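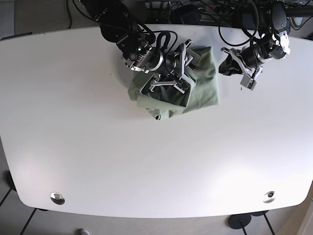
Can I run the washer straight after the plumber leaves?
Wait until the transit bolts are out and you've done one empty wash. Steps below, start to finish under an hour if the taps are where they should be.

Section 4. Installing the Luketti front loader

Before you start
Spanner (the flat one in the bag is rubbish, use your own). Spirit level. Old towel. Bucket.
Second person for the lift. Do not drag it on vinyl.

CAUTION — power off at the wall until step 9.

1. Cut the straps, tip the machine back slightly, slide the foam base out. Keep the foam if you rent.
2. Back panel: undo the transit bolts. Pull each one out with its rubber sleeve. Push the grey caps into the holes.
3. Tape the bolts inside the manual. You will want them when you move house.
4. Inlet hose to the cold tap. Hand tight, then a quarter turn. Check the washer is seated in the hose end — they fall out in the box all the time.
5. Drain hose over the standpipe or laundry tub. The outlet has to sit between 60 and 90 cm off the floor, 80 is good. Use the plastic hook.

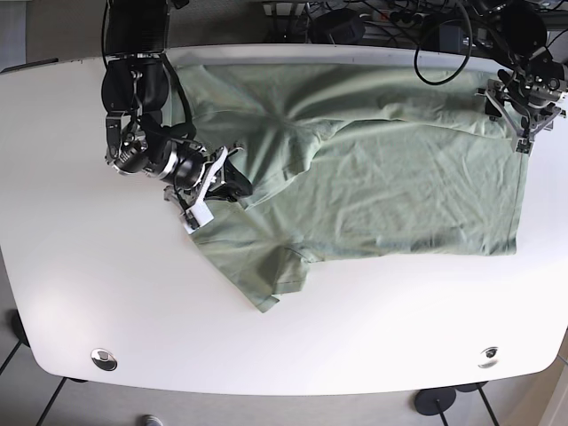 6. Don't push the drain hose right down the standpipe. A hand's length is enough, then cable tie it so it can't jump out on spin.
7. Slide the machine back to its spot. Leave a gap behind for the hoses, no kinks.
8. Level it. Front feet first, wind them out untill the bubble sits in the middle, then push down on opposite corners. Any rock, adjust again. Lock nuts up hard against the cabinet.
9. Tap on, look for drips, dry the fitting with the towel and look again. Power on.

Note: under a shelf or wall cupboard? The Kemadex stacking kit brings the top of the dryer to 1,605 mm. Measure first.

First wash
Empty drum, no clothes. Cottons, 40 degrees, half a scoop of powder. Stay in the room for the spin. Loud knocking means stop — a transit bolt is still in, go back to step 2. 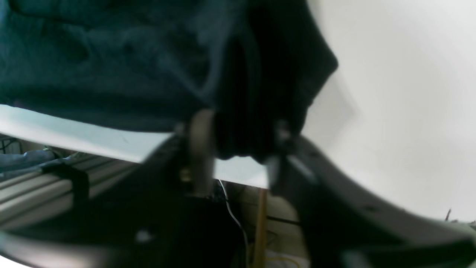
Aarti Sandhu wrote in to say her machine walked off its mark on every spin, and it was the lock nuts, she'd levelled the feet and never done them up. Worth a second look if yours creeps.

Everyday loads
Fill the drum loosely, room for a fist at the top. Towels apart from shirts. Zips closed, pockets emptied. One heavy item by itself spins badly, so add a couple of towels.
Leave the door ajar afterwards. Wipe the rubber seal, specially the fold at the bottom.

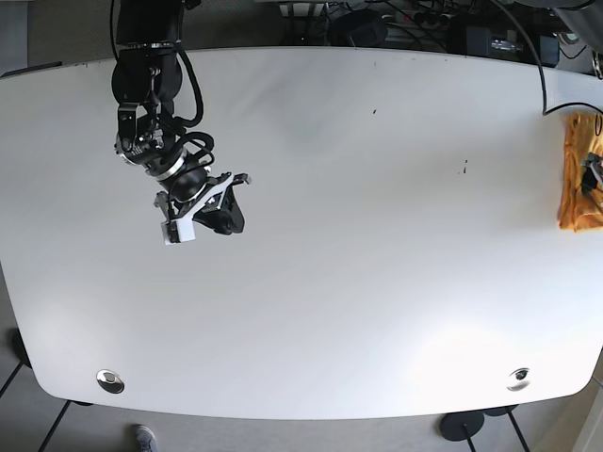 Page last changed: Fri 11 February

Filter
Every 3 months, or when the tub drains slow.
a) Power off, tap off. Towel and bucket down.
b) Open the flap bottom right, pull out the little drain tube, let it empty.
c) Unscrew the filter slowly. Coins, hair ties, lint — rinse the lot under the tap.
d) Screw back firmly, flap closed, short rinse cycle, check for leaks.

CAUTION — never open the filter straight after a hot wash. Let the water cool first.

Spare hoses and caps: Lamptey counter at Dedotdale, ask for Bimla Kashyap. Bring the model number off the sticker inside the door.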